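Learning to fold a padded jacket from hand-held gripper demonstrations

Student project report, Group 6
Essam Cherkaoui, Haruna Sekiguchi, Takeshi Hoshino
Supervisor: Mitsuko Minami

1. What we set out to do

Most folding work we read before starting used T-shirts and towels on a flat table. We wanted to know whether the same imitation learning method would cope with a thick garment on a soft surface. We gathered demonstrations with two hand-held grippers, one in each hand, and trained a policy called Bidora on them. 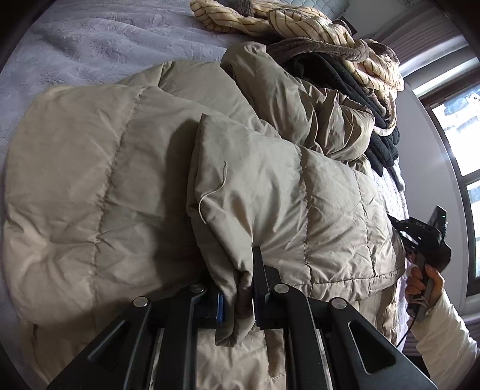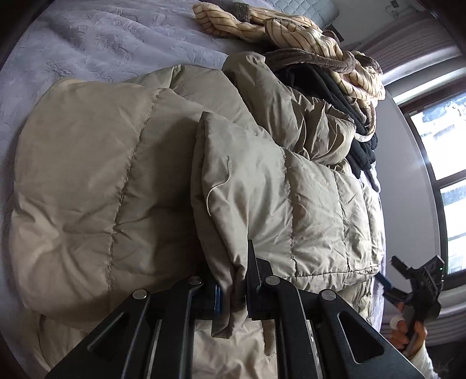 Figure 1. Views from a gripper camera with the sleeve of the quilted jacket (first) and a bunched fold of it (second) between the fingers.

2. Collecting the demonstrations

We recorded 200 demonstrations during April, in bedrooms and not in the lab. Each one was meant to go sleeve, sleeve, then hem to collar. The person folding was told to work at a normal pace and not to correct a bad fold more than once. Other clothes could stay on the bed, as in Figure 1, so that the policy would not learn to expect a clear background.

Daylight was a problem we had not planned for. With a window at the side of the view, the exposure shifted whenever the wrist turned, and the tracking sometimes lost its position. We threw out the recordings where the track jumped. Ita Ó Dubhghaill, who ran the same tools the year before us, suggested drawing the blind halfway, and we did this for the later recordings.

3. Grasping

The main difficulty with padding is that the fingers can close on the filling and miss the shell on the far side. From the camera both cases look much the same. We therefore labelled every grasp by hand as one layer, two layers or unclear, using the half second after the fingers closed. Two of us labelled separately and we talked through the ones where we disagreed — mostly grasps on the sleeve, where the seams bend and it is hard to say what is folded under what.

4. Training and trials

Two versions were trained. The first used the camera images and the finger opening. The second, Bidora-L, was also given the grasp labels as an extra output to predict. Both ran on the two-arm bench with the same finger shape as the hand-held tools. We set the bench up with a mattress topper to keep the surface soft.

Over 50 trials each, the first version completed 19 folds and Bidora-L completed 31, or 62 per cent. A fold counted as complete if both sleeves were inside the body outline and the hem was above the chest seam.

5. What went wrong

Most failures of Bidora-L came at the second sleeve. The first sleeve springs back a little when released, and the policy then often reached for it again. We tried holding it down for 500 milliseconds longer before release. It helped in the few runs we had time for, but we did not repeat the full set of trials, so it is not counted above.

We used only one jacket on the bench, and the result should be read with that in mind. Takeshi has started on a thinner one with a hood. The labels and the trial sheet are in the group folder under Relent.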